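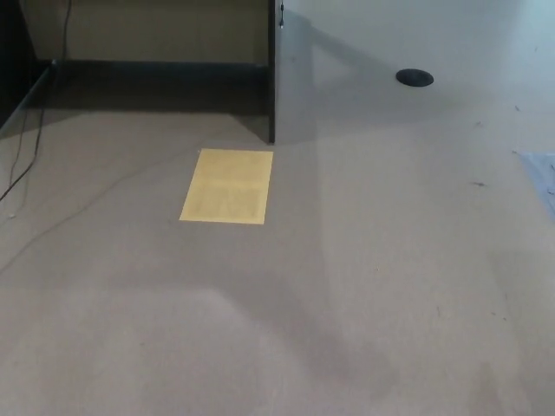 What Is a Container Ship Jam? (And Why Is My Bike Late?)

Money News for Kids, 2021-08-31
by Vittoria Fabbri

You ordered a bike. Or your mom did. The store said two weeks. Now the store says November. What happened??

Your bike is probably stuck in a jam. A ship jam. Let's go find it.

First, the box

Most stuff you own rode in a box. A big metal one, as long as a bus or so. It's called a shipping container. Toys, shoes, TVs, bananas (those get a cold box, with a fridge built in).

Before containers, workers carried things on and off ships by hand. Sacks, barrels, crates. Took days and days. Then people started using one kind of box that fits on a ship AND a train AND a truck. Nobody has to unpack it on the way. The crane just grabs the whole box. Much faster. Much cheaper too.

So cheap that a company can make a bike bell in one country, the wheels in another one, and put the bike together in a third. That's called a supply chain. Each stop is a link. If one link gets stuck, the links after it have to wait.

Follow one bike

Let's make up a bike. Call it the Jillow. Red, 5 gears, good brakes.

The Jillow is made by a company called Ornetti. Ornetti doesn't make every part. The seat comes from one factory, the chain from another, the tires from a place that makes nothing but tires. All those parts have to show up at the same time. If there are 1,000 frames and no chains, how many bikes do you have? Zero. You have a room full of frames.

OK so say the chains come. Bikes get built, bikes go in flat cartons, cartons go in a container. A truck takes the container to the port. Then it goes on a ship. Let's call the ship the Mfinanga.

The Mfinanga carries 3,265 containers. Sounds huge but there are ships a lot bigger then that. It crosses the ocean, gets to the port of Starlow (also made up, don't look for it on the map) and then...

It stops. It drops anchor. It waits.

Why is it waiting?

A port is like a parking lot with only a few spaces. Starlow has room for 9 ships at once. When a tenth ship comes, it sits out in the water till somebody leaves.

Normally that's fine. Ships come and go. But lately there's been a bunch of problems all at the same time:

People bought more stuff. During the pandemic lots of families stayed home. No movies, no trips. So they bought desks, games, bikes, trampolines. More stuff means more boxes.

Workers got sick, or had to stay home so they wouldn't get sick. Fewer people to run cranes and drive trucks. Some factories and ports shut down for a while, then opened again with a giant pile of work waiting.

Boxes ended up in the wrong place. Say a lot of full containers go to one country. They get emptied. Now somebody has to send the empties back, and if they don't, the factories at the other end have bikes and no boxes. Weird but true. You can run out of boxes.

And no place to put things. If trucks don't pick up the containers, they stack up on the dock. If the dock is full the crane can't unload the next ship. So that ship stays longer. So the ship behind it waits longer. See how it grows?

Try it at home

Grab some blocks and a friend, or a brother if you have one handy. You're the crane. Your friend is the truck. Put a small towel on the floor, that's the dock.

Move blocks onto the towel one by one. Your friend takes them off and puts them in a corner of the room. Go at the same speed. Easy, right?

Now tell your friend to go slow. Real slow. Watch the towel fill up. You could be the fastest crane in the world and it wouldn't help, there's no room left. The slow part of the chain sets the speed for everybody. Grown ups call the slow part a bottleneck, like the skinny neck of a ketchup bottle.

Then have your friend speed up again. Does the pile go away at once? Nope. Takes a while. Real ports are the same, it can be months.

Does it cost more?

Yes, often. When lots of companies want the same few containers, the price to rent one goes up. Ornetti has to pay more to ship the Jillow. Then Ornetti has a choice. Keep the price of the bike the same and earn less money. Or raise the price, so you pay more. Lots of companies do a bit of both.

Some send things by airplane instead. Fast! But planes cost much more and they can't hold nearly as much. OK for tiny computer chips. Not so good for trampolines.

Can't they just build a bigger port?

They can and some are. It takes years though. You need deeper water, longer docks, more cranes, more roads. In the meantime ports try quicker things, like working at night and on weekends, or sending ships to a less busy port up the coast. Stores try ordering earlier. Some keep extra stuff in a warehouse, just in case, wich costs money too becuase you have to pay for the building.

Words to know

Port: where ships load and unload.
Cargo: the stuff a ship carries.
Supply chain: all the steps from raw stuff to your house.
Bottleneck: the slowest step, where things pile up.
Import: something brought in from another country.
Export: something sold to another country.

Next time: who decides what a dollar is worth? Send your questions in, parents can help with the email.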